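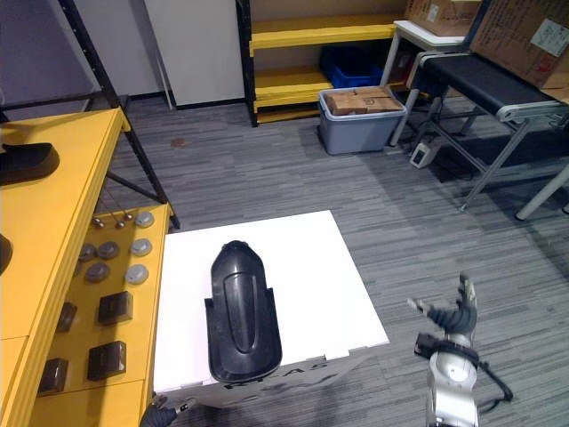
Why Is It So Loud in the Gym?

Have you ever clapped your hands in a big gym and heard the clap come back at you? I love doing that. I did it at the Prastolley pool when I was eight and a lifeguard gave me a look, but it was worth it!

Now try clapping in your bedroom. Just one clap, nothing much after it. Same hands, same clap, so what changed?

Sound is a wiggle

When you clap, you give the air a shove. The bits of air next to your hands bump into the bits beside them, and those bump the next ones, and the bump travels outward until some of it gets to your ear. Grown-ups call this a sound wave. I call it a wiggle when I'm talking to my niece, Ha-neul Sung, and she says that is fine by her.

The wiggle is fast. It crosses a normal room way before you can blink.

Then it hits something

Think about a rubber ball. Throw it at a brick wall and it comes zooming back. Throw it at a pile of blankets and it goes "fup" and drops.

Sound does something a lot like that. Hard, smooth things like tile, glass and concrete send most of the wiggle back into the room. It goes to the other wall, and back, and up to the ceiling, getting weaker every time. All those leftover bits of sound pile up on top of each other, and that's why a cafeteria at lunchtime is such a racket.

Soft things are different because they are full of tiny gaps. Carpet, curtains, coats, couch cushions, your big fuzzy bathrobe — they all have little spaces between the threads with air inside. The wiggle squeezes into the gaps and rubs against all those threads, and the rubbing turns it into heat. A teeny, tiny bit of heat. You could yell at a carpet all afternoon and you'd never feel it get warmer (please don't, your family has to live with you).

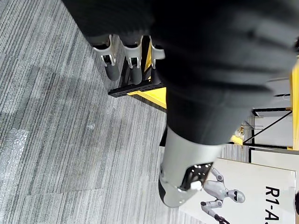

Gray striped carpet and creased black fabric.

Does carpet soak up everything?

Nope. Thin carpet is pretty good with high sounds, like squeaks and whistles, but low, boomy sounds mostly go right on through. If your neighbor has a big drum, a rug won't save you. For low sounds you need something much thicker.

Carpet has one more trick, though. When you drop a spoon on tile, the tile and the spoon both ring. On carpet the spoon lands softly, so there's less noise to begin with.

Echo or not an echo?

My friend Savvas Zacharopoulos says everything bouncy is an echo, and we argue about it. If you hear a second clap, clearly by itself, that's an echo. You usually need a big space for that, and a wall around 50 feet away is a good start. If the sound just smears out and fades, the word is reverberation. Say it five times fast!

Try it yourself

You need a metal cooking pot, a towel and a ticking kitchen timer.

1. Set the timer going and put it in the bottom of the pot. Listen from above.
2. Take it out. Line the pot with the towel, sides too.
3. Put the timer back in and listen again from the same spot.

Then go clap in every room of your home and put them in order, boomiest first. My bathroom wins every time, and the closet with the winter coats comes in dead last.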